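Reading order for the Desgate books?
Posted by Samah Kabbaj, May 17, 2022

I picked up Dustance secondhand and the back cover calls it book 4 of the Desgate series. Penrose is listed as book 2. My library also has Prurninance, which carries no number at all. Can Dustance be read first, or does it depend on the vampire court plot from the earlier ones? I read ebooks on an old device, so file size matters too.

Wulan Siregar
Publication order is the safe order. Prurninance is the prequel novella and was released in January, between books 2 and 3. It gives away who turned Ilse, so read it after Penrose. Dustance opens two days after the end of book 3 and does not recap. The omnibus contains all 5 titles and runs to 847 pages in print. The ebook omnibus is a single file with no internal volume breaks, and older readers index it slowly. Separate files are the better option.
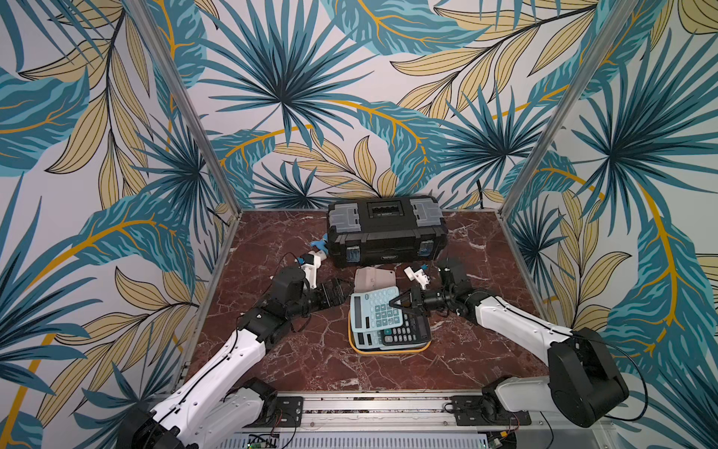 Calculators, toolbox and palm-leaf wallpaper

The numbering on the spine differs between the first and second printings. Go by the copyright page.

inkandfang
i started with dustance and was fine. you miss who the brother is for some 4 chapters, then they explain it

pagecount_r
Same edition here. Skip the glossary at the front, it has spoilers for Penrose.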